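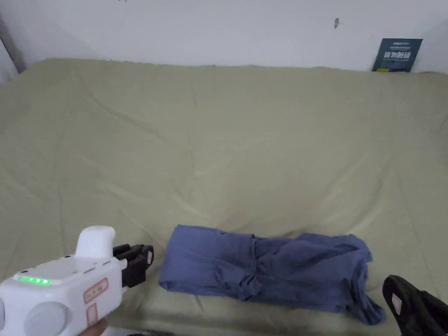 Buy the Fitting Before You Buy the Machine

2 Dec 2019

I have spent most of my working life around compressed air, first in a bottling plant and later in a repair shop in Lelasham, and if there is one opinion I have earned the right to be tiresome about, it is this: we spend our money in the wrong order. A plant manager will agonize for months over a new compressor, take three quotes, fly out to see one running, and then hand the couplings and hose clamps to whoever happens to be placing the stationery order that week. I say this with affection, having been that manager myself.

Think about what a leak costs. It makes a little hiss you stop hearing by your second week on the job, and it runs all night, through the holidays and through the long weekend when the building is locked up. The compressor keeps waking up to feed it. When we finally walked our own lines one March, with a borrowed ultrasonic detector and a roll of orange tape, we tagged 389 leaks in a building I would have told you was in pretty good shape. I went home that night and didn't say much at dinner.

Most of those leaks were at joints. A few were cracked hoses and there was one drain valve that had been stuck open for longer than I care to guess, but mostly it was fittings: cheap ones, mismatched ones, good ones put in by somebody in a hurry. We had push-in connectors from 17 different makers, bought a handful at a time over the years, and tubing that was cut with whatever was in the nearest pocket. A tube end that isn't square will never seal properly, and you can buy the finest connector in the world and it won't help you one bit.

So my first plea is to pick a line of fittings and stick with it. We settled on Cedent for the general runs and kept Sarnar for the washdown area, where the chemicals were hard on ordinary seals. I'm sure other people would choose differently and be just as happy. The brand matters much less to me than the sameness! When every drawer holds the same family of parts, the night shift can fix a line properly at two in the morning without improvising, and the new hire learns one way of doing it and can be trusted with it by the end of the month.

My second plea is about the supplier. I know it is tempting to chase the lowest price online, and for some things I do it too. But we had a standing account at Kozłowski, a small distributor with a counter and a bell on it, and they knew our plant nearly as well as we did. They once talked me out of an order for 200 brass elbows that would have been wrong for the fluid we were running. They lost a sale that morning and kept us as a customer for another nine years, and I still think of it when people tell me that parts are parts.

Now, I can hear the objection, because I have made it myself in budget meetings. Air is cheap, labor is not, and nobody is going to pay a technician to wander around listening for hisses. Fair enough. But air only looks cheap because it doesn't get its own bill. It hides in the electric bill with the lights and the coffee machines, and I would love to see every shop put a meter on the compressor and post the figure by the time clock for a year. People are sensible. Show them the number and they will start bringing you leaks.

If you are planning a big purchase for the new year, then, go and walk your lines first, on a quiet evening with the machines off and the air still on. Bring tape. Bring a proper tube cutter, too, and leave it hanging on a hook where everyone can reach it. You may find you still need the bigger compressor, and if you do, buy it with my blessing. We canceled ours.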